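Search this site Search Go

Gurnbridge open afternoon — notes on the cell rules
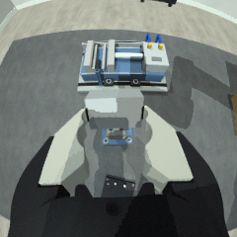
Went for the safety rules, mostly, and stayed for the coffee. Gurnbridge makes every new job run in simulation before anyone gets a cell key, and the sign-off sheet is two pages, plain words, no logos. First page is all about the grip. Block held between both fingers, contact strips against its sides, and you check that before you so much as think about the approach to the machine. With the block up just below the machine's front edge like that you lose a patch of the ground before it from the gripper's view, so the sheet wants a second viewpoint saved with every run. Good rule. We don't have it at Clorkell and we should.

Lahcen Shawky took our group round, 2 pm slot. Fast talker, I missed half. What I did get down:

Part weight goes on the sheet before grip force. Ours is the other way round and people just copy last weeks number.

Open fingers only with the part supported. Sounds obvious. He had 147 dropped-part reports from the first year and most were release too early, not bad gripping.

Every fixture gets a name and a revision. If the model in the simulator says rev C and the floor says rev D, job stops. No "close enough". Somebody asked who decides and he said whoever notices first. Liked that.

Speed cap of 70 mm a second for the first live runs, door shut, one person on the stop button and doing nothing else. No phone. No clipboard either, which got a laugh but he meant it.

Then upstairs for the paperwork side. They keep every failed sim run, 2495 of them so far, tagged by cause. Tags are a bit of a mess — "misc" is the biggest — but you can search them, and new people have to read a batch before writing a job of their own. Ozoliņš wrote the tagging tool and Grelo is the newer version, half moved over. Couldn't work out which one we were looking at.

Not so keen on: the sheet says nothing about lighting or shadows, and if you're using vision that's going to bite. Asked. It's on the list for April. Also no rule for what happens when the floor layout changes but the fixture doesn't. Lahcen wrote that one down.

Asked for a blank copy of the sheet and got one. Will scan it when I'm back at my desk. Parking was terrible, go in by the north gate, the other one shuts at 4.

12 shares 3 comments Leave a comment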